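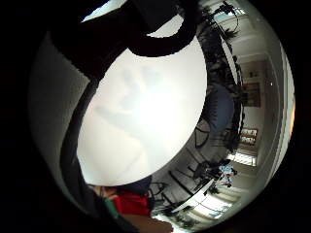

Clulik Soft Goods Set: README and planning notes

Version of 31st October

Clulik is a collection of short handling recordings made with hand-held grippers, and this release is all about soft things: plush figures, knitted items, felt, anything that squashes. It holds 1,813 episodes over 56 objects. We put the spending side in the README as well, because the question we get most often from other small groups is what to buy and in what order. We love that question!

What's in the release

episodes/ one folder per recording, video plus gripper width
objects.csv object name, size class, surface, price paid
budget.csv every purchase, with the month and the supplier
plan_next.txt the wish list for the next round

Where the money went

The hand-held grippers came from Radamside. We bought 2, and I would do it again tomorrow. One records while the other charges or gets its fingertips changed, and with that rhythm a whole afternoon goes by without a stop. A third was in the first draft of the budget and we dropped it in August to pay for storage.

Storage is the line we got most wrong. Wide-angle video piles up fast, so price your drives before you price anything with a motor in it. Kelham supplied ours, plus the mounts and spare cables (buy more cables than you think you need).

Objects are the fun part, and so cheap! The whole shelf of soft goods cost us 279 euros. 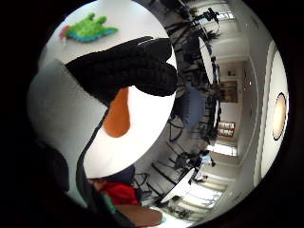

Seasonal plush is great value if you shop after the holidays, and it gives you a mix of textures in one piece. Look for sewn-on parts in a different material, a knitted section, a contrasting color. Every one of those is another place to try a grasp, and you've only paid for one toy. Wash new items before recording, as some shed a lot of fluff at first.

We spent nothing on a studio. Everything was recorded in ordinary furnished rooms with daylight coming in, and the lighting varies from one recording to the next.

Planned for the next round

- a bench-mounted arm, quote requested from Pawłowska
- spare fingertips in a softer grade
- a second backup drive, kept in another building
- larger plush, too wide to close the fingers on

The arm is the big one. Ask for the price of the controller, the mounting plate and the training day on separate lines, and check the delivery time before you promise anybody a start date.

Known gaps

Prices in budget.csv include sales tax, except for the Kelham rows. Size class is missing for a few of the early objects. Corrections are very welcome, and so are your own price lists.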